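Teaching kitchen opens its doors in Steltorness

Saturday, December 23, 2023

Steltorness has a place to learn to cook again! The little teaching kitchen above the old Fasturero bakery opened this morning, and by eleven the queue for a look round had gone down the stairs and past the bicycle racks. It has been shut since August, when the pipes under the floor finally gave up, and plenty of people in town had begun to wonder whether they would see it back at all.

They have, and it looks lovely. The walls have been tiled, the worktops are tiled as well, and the window that used to be half hidden by a fridge has been given back to the cooks. Anyone who took the soup course in the old room will remember chopping leeks in the gloom with one elbow in the sink. There is proper daylight now, even in December.

The work was done by Yatsenko, the builders from the harbour road, and took 17 weeks from the first broken floor tile to the last coat of paint. The sinks have moved to the side nearest the stairs, there are sockets where people need them, and the door to the store cupboard opens outwards at last (regulars cheered when they saw it this morning, and quite right too).

Courses begin in the new year under the name Mivedar, which the kitchen used for its very first season and has decided to bring back. The opening programme has three strands: noodles and dumplings on one evening, bread on another, and a weekend morning called First Knife for people who have never really been shown how to cut an onion. That last one is open to children too, as long as a grown-up comes along. A total of 106 people have put their names down already, and the dumpling evenings are almost full. A second bread group may be added if enough people ask for it.

Nobody has to bring equipment. Aprons, pans and bowls are all there, and so are the ingredients, which are covered by the course fee. Bring a box with a lid if you want to take your dinner home on the bus.

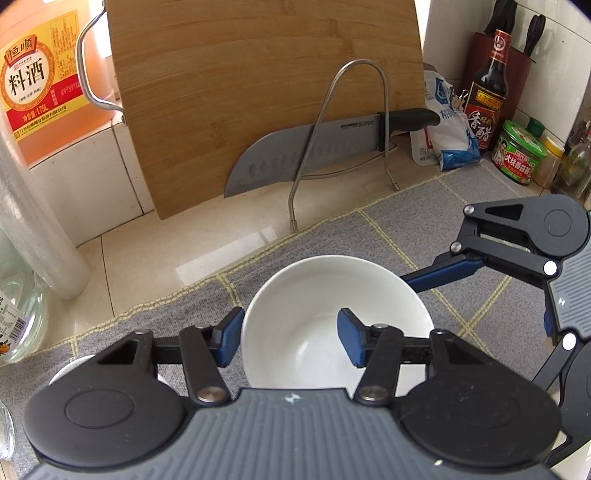
First Knife is the course we would pick, and it's a joy to see how much thought has gone into the worktop for it. The big bamboo board leans against the white tiles, the knife lies across a bent wire stand with its row of dimples showing along the blade, and there's a white bowl set out on a grey mat stitched in pale yellow squares. Even the cooking wine is within reach, in a jug big enough to see a dumpling class through a good few evenings. Sign-up sheets for all the courses are on the landing outside the kitchen door, and there are spare pencils on the window sill.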